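Clearing a jaw stall during a two-instrument suture run

Applies to: Tazi bench controller with two needle drivers, tissue pad work only
Written by Nuwan Fakir, checked by Ingrid Holloway. Last revised in July.

Use this procedure when the controller reports code 146 (jaw torque over limit, motion held) while suture is in play. The usual cause is thread caught at a wrist joint. The less common cause is one instrument bearing on the shaft of the other. Both raise the same code, and the recovery is different, so find out which one you have before you move anything.

The code appears when jaw motor current stays over the limit for 900 milliseconds. Both instruments then hold position with the brakes on. The jaws keep their last grip. Do not press Reset at this point. Reset opens both jaws and drives the wrists to neutral, and on a snagged thread that will pull the last knot through the tissue. We lost a full row of stitches that way before this page was written.

1. Hold the run

Press Pause on the console, then lift your feet off both pedals. Check that the status line reads HELD. If it reads WAITING, the controller is still queuing moves — press Pause a second time.

2. Find the thread path

Go to the overhead view and trace the strand from the last tied knot back to the jaws. Look for any length that crosses a wrist. A loose loop lying around both instruments is normal in the middle of a throw and does not need clearing. A straight strand running over the metal links needs a closer look, as it may be under load.
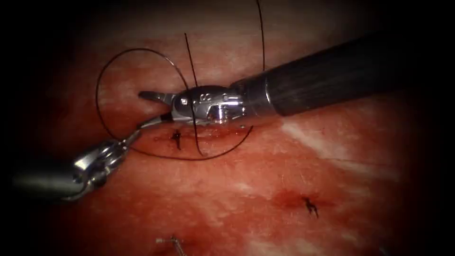
3. Check for contact between instruments

The overhead view flattens depth, and two shafts that cross on screen may be well apart. Switch to the wrist camera and look at the crossing from the side. If you can't see a gap, treat it as contact.

Find the needle in the same view and note where it lies. If it is free on the tissue, leave it there until both wrists are clear. 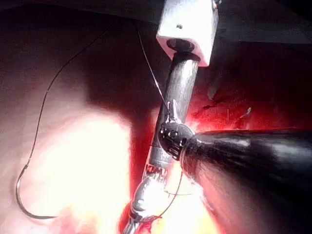

Wrist camera view: shafts crossed, curved needle at lower left.

4. Take the load off

For a snag, select Jog on the instrument holding the thread and set speed to 23 per cent. Move the tip toward the last knot until the strand goes slack. Keep the other instrument braked.

For contact, back out the instrument that moved last, along its own shaft axis. Don't use wrist rotation. The log lists the last axis to move on the line before the code.

If the jaw current does not drop after up to 40 millimetres of travel, stop. Cut the thread with hand scissors, with drive power off, and go to step 6.

5. Free the thread

With the strand slack, open the jaws one step at a time using the console key. Lift the thread away with blunt forceps. Drive power must be off before a hand goes inside the work area — Pause alone is not enough, as the Tazi will accept a queued command from a second console.

6. Inspect before restart

Turn each wrist by hand through its full range. Check the drive cables for fraying and the pins for trapped fibre. An instrument with a frayed cable comes off the bench and gets a red tag. Check the knots already tied and record any that have shifted.

7. Reset and log

Restore drive power, press Reset, and wait for both wrists to reach neutral. Save the log under the run number and send it to Sorcha Coughlan with the code, the cause and the thread type. If the code comes back in the same run, end the run and leave the instruments in place for inspection.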